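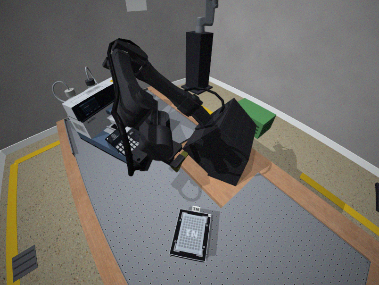
The simulated bench, arm behind the well plate.

My niece's robotics club at Bellamy has spent the whole term inside a simulator, and I said I'd write something nice about it. I'll try.

The task is plate handling. Arm picks up a well plate, carries it to the instrument, puts it down, goes back for the next. Lizelle Nkosi, who runs the club, told the parents they had logged 329 runs by June and that 138 of them were clean. She seemed pleased. I did the division on the back of the program and was less pleased, but I was also the only one doing division.

My bigger gripe is what a clean run means. The software decides. A simulated plate doesn't flex or stick to a damp glove, and if it did, somebody would have had to think of it first and type it in. I asked one of the students what happens if the plate starts out an inch from where the code expects it. He said they reset.

Lorraine Heywood thinks I'm being a grouch. Her son couldn't write a loop in the fall and now he argues about joint limits over dinner. Fine, I'll give her that one.

But the Flurthorpe meet uses real arms, and each team gets three tries. I'd like to see them touch one before then.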